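Progress report on the common rooms at Narkell House
To: Siradar Fund, small grants office
Period covered: from the opening of the grant to 23/04/2024

1. What was planned

In our application we asked for support to make the shared rooms on the ground floor of Narkell House usable again for the residents. The house has 17 residents at the moment, most of them in single rooms without any place to keep food or medicine cold. The plan had four parts: to clear the storage room, to repair the lighting, to provide small refrigerators for shared use, and to write simple house rules for all of this. The grant is 1000 euros, and the residents' association adds 400 euros from its own account.

2. What is done

The storage room is cleared. It took longer than we wrote in the plan, for the reason that many things had no name on them and we had to wait until the owners answered our notice. We gave ten days for this and then prolonged it once. Things which were still not claimed went to the charity shop, except for papers and photographs, which are kept in a box in the office.

The lighting is repaired in the storage room and in the corridor. The electrician from Isteck also checked the sockets and replaced two of them. His invoice was lower than the offer, and we would like to use the difference for shelves, if you agree to it.

The refrigerators are the part where we have made the most progress since the last letter. We decided for mini refrigerators and not for one big one. The residents were asked at the house meeting and the majority preferred small ones, shared by neighbors who know each other. A big refrigerator was tried some years ago in this house and there were many arguments about whose food was whose, and the cleaning was always left to the same two persons.

3. The refrigerators in use

Each refrigerator is first placed for a trial period, low on the floor, before we decide on its final position. In this period the residents put in what they really want to keep there, and we look from time to time at how the space is used. What we see until now is that people keep mostly small things, and large food containers are rare. This is useful for us to know, as we had planned to buy a set of big plastic boxes and now we will not buy them.
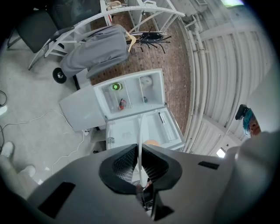
Larysa Maksymiv
Coordinator of common rooms, Narkell House

The small white model has a divider inside, and this was well received. Two groups can use one refrigerator without mixing their things, and small round containers stay on the side where somebody has put them. The lower front part is good for long, slim objects, which would get lost between other things in a deeper compartment. One resident remarked that bottles of normal size are a problem. I agree with her, and for bottles we will look for another solution.

There are two points which we must still improve.

The first is the cables. On the concrete part of the floor a thin white cable lies in a loop toward the base of the refrigerator, and there is also a black cable not far from it. I do not want anybody to trip over them. We will fix the cables along the wall with clips — these are already ordered from Samarakoon — and the residents are asked to leave them in place when they clean.

The second is the space behind. The floor changes there from concrete to the red brick pattern, and this part should stay free, so that the door can be opened fully and a person can stand beside it. At present it is also used for the white rolling frame, and a gray jacket or cover is put over it. We have agreed that the rolling frame gets its own place in the storage room when the shelves are ready.

4. House rules

A first version of the rules is written and hangs in the corridor. It is one page. Everything in the refrigerator should carry a name. Cleaning goes by turns, with a list on the wall. The older residents asked for bigger letters, so the second version will be printed larger.

5. Money

The refrigerators and the electrical work are paid. The shelves and the cable clips are not paid yet. Copies of the invoices are attached to this report.

6. Next steps

Until August we want to finish the shelves, fix the cables, and choose the final places of the refrigerators together with the residents. We ask for your answer about the shelves, so that we can order them in time.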